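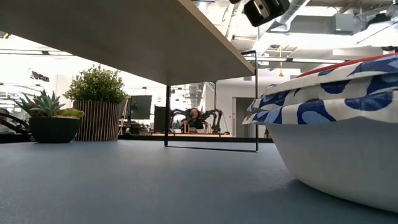
Low view across table 5, cloth over the bowl rim at right, second table behind.

December
By Gergely Halász
3 min read

Most of this month went to the cloth task. The Bumden student group has been on it for the whole term, and the rule set from Cledorham is short: get the cloth out of the bowl, lay it flat, leave everything else where it was.

The last part costs us the most points. A wire shelf and two potted plants share the table with the bowl, and the planner has to treat all of them as obstacles. The succulents are the worst case. Their leaves give a ragged depth reading, so Rosaura Tello replaced the mesh with a plain cylinder and a margin. Crude – but planning failures dropped the same evening.

Patterned cloth is harder than plain. Our edge detector was tuned on plain towels and takes the border of a printed blotch for a fold. We retrained on 3288 frames, then on 3439 after adding the ones where the cloth hangs over the rim. The second set is better at corners and no better at stacked layers. It still grabs two layers when we want one.

Settings, for the teams who asked:

Planner: Dankwa, default seed
Grasp scoring: Balon, top 200 candidates kept
Approach: from above, slow for the last stretch

Keeping more candidates than that made each cycle longer and did not change the chosen grasp.

Still open: the shelf board hides part of the far table from a low camera, and the calibration script does not handle it. Rosaura has a patch – I have not merged it yet.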